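Home Organization 104, Session 2: The Mixed Basket
Instructor: Washington Falcão

Welcome back! Today is my favorite session of the whole course. We take one wire basket of toys, cans, wrappers and knitted cloths, and we sort it into three wooden boxes.

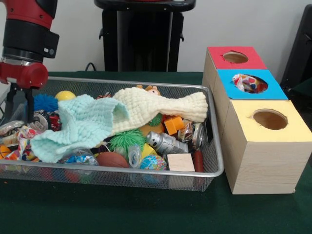
Before you sort

Lift the knitted cloths first. Small things love to hide under them (look for the green spiky toy!). Shake each cloth out over the table and fold it in quarters.

Choosing your groups

Soft things, hard toys and recycling is a great start, but try your own! Where does a squishy ball go? A foil wrapper? Argue it out with your partner, then write down your rule.

For next time

Read the Medeiros handout, pages 2 to 5, and bring a messy drawer's worth of stuff from home.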